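# La tasa de éxito no es una nota

En el taller de manipulación bimanual de Murnby calificamos durante dos cursos con una sola cifra: intentos logrados entre intentos realizados. Era cómoda, cabía en una hoja de cálculo y los alumnos la entendían a la primera. Sostengo que hay que retirarla como criterio principal antes de que empiece el curso de septiembre.

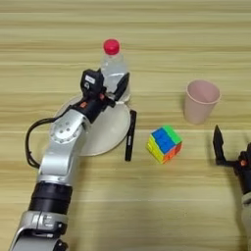 El problema se aprecia bien en el ejercicio que llamamos Carer, obligatorio para todos los equipos. Consiste en tomar objetos cotidianos de una mesa y trasladarlos a una posición pedida, con dos brazos y pinzas paralelas. Una botella de agua transparente con tapón rojo, un plato, un rotulador, un cubo de colores y un vaso rosa bastan para plantear casi todas las dificultades que interesan en un primer año. La botella refracta el fondo y confunde a la estimación de profundidad. El rotulador apenas levanta del tablero y obliga a calibrar bien la altura. El vaso admite muchas orientaciones de agarre y casi todas parecen buenas hasta que se cierra la pinza.

El equipo Sinaga entregó el año pasado un registro de 500 intentos, de los cuales 479 figuraban como logrados. Según la rúbrica vigente, sobresaliente. Al revisar los ficheros vimos que la posición inicial de la botella variaba menos de lo que exige el enunciado y que el segundo brazo no había intervenido en ninguna ejecución. Nada de eso incumplía las normas, porque las normas no lo medían. Los alumnos optimizaron lo que se les pidió optimizar, y no tengo nada que reprocharles.

El equipo Ultholm presentó una cifra mucho peor y un cuaderno mucho mejor. Cada fallo llevaba su causa probable: deslizamiento, error de percepción, colisión con un objeto vecino, límite articular. Habían detectado que un cable mal guiado introducía un par parásito en la muñeca al acercarse a ciertas posturas, y habían documentado la corrección con curvas de corriente antes y después. Obtuvieron un aprobado raso. A mi juicio, es el trabajo de ingeniería más serio que ha salido del taller.

Juwita Harahap, con quien comparto la docencia, no está de acuerdo conmigo en todo. Su objeción principal es que una rúbrica basada en el análisis de fallos premia a quien escribe bien y permite aprobar con un sistema que no funciona. La segunda parte me parece atendible. Un robot que no agarra la botella no ha resuelto el ejercicio, por muy fina que sea la explicación. Por eso no propongo eliminar la tasa, sino reducirla a umbral: se supera o no se supera, y a partir de ahí deja de sumar.

La nota se repartiría entonces entre otros conceptos:

- Variación real de las condiciones iniciales, comprobada sobre los registros.
- Clasificación de fallos, con una muestra revisada por otro equipo.
- Repetibilidad: el profesor recoloca los objetos y el equipo ejecuta 5 intentos sin tocar el código.
- Uso justificado de los dos brazos, o justificación de no usarlos.

El tercer punto es el que más resistencia ha encontrado. Se dice que cinco intentos no tienen valor estadístico, y es cierto. Tampoco lo pretenden. Sirven para comprobar si el equipo conoce el comportamiento de su sistema fuera de la configuración en la que lo ha ajustado. Pediría además que, antes de ejecutar, los alumnos anoten qué resultado esperan en cada intento. La distancia entre lo previsto y lo obtenido me informa mejor que cualquier porcentaje.

Queda el coste. Revisar registros lleva más tiempo que leer una celda, y somos 2 docentes. Harahap calcula que habría que recortar una práctica para absorberlo. Yo recortaría la de planificación de trayectorias con obstáculos simulados, que repite contenidos de otra asignatura. Ella prefiere acortar la de calibración, y en eso seguimos sin acuerdo. El borrador de la rúbrica, con las dos opciones, está en la carpeta del taller con fecha 7/3/19, y admite comentarios de los alumnos que ya cursaron el ejercicio.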